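Parallel Gripper Trials, Kitchen Bench
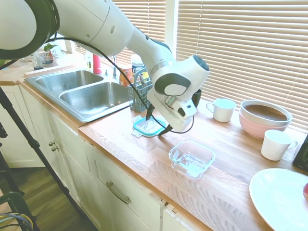 Vol. 3, p. 15

A parallel gripper is a hand with two fingers that open and close toward each other, and it's the first thing most of us bolt onto an arm. I've written this entry from my own bench notes, so expect opinions (Wilma Brouwer has already crossed out the rudest ones).

Flat lids are where I start every comparison. A clear plastic lid with a teal rim, lying flat on a butcher-block counter, gives a pair of fingers very little to get hold of! You come down with the fingertips angled, try to catch the rim, and hope the wrist doesn't run out of room first. The square glass container is the second task, and it's a different kind of trouble: clear walls and window light together can make a mess of the depth reading, so I log camera faults and finger faults in separate columns.

Fingers. The two sets I compare most are the Tevamance, long and stiff, and the Van Beek, shorter with a softer pad. I like the Tevamance for rims and the Van Beek for mugs, and Lieven Claeys disagrees with me on both. His write-up, dated 24 Aug 2025, covers 1348 grasps and is well worth reading, even if he does go on a bit about pad wear.

Controllers. I used to run everything on the Waditz box. It's friendly and quick to set up, but its force limit comes in coarse steps, and thin plastic really shows that up. The Plulirmont takes a whole afternoon to tune and then lets you close as gently as you please. I'd pick it again.

Cables. Leave a generous loop along the arm and turn the wrist through its full range before you log anything. I once threw out 1000 trials over a loop I'd tied too short, and I still grumble about it.

See also: Fingertip pads; Suction cups; Wrist cameras.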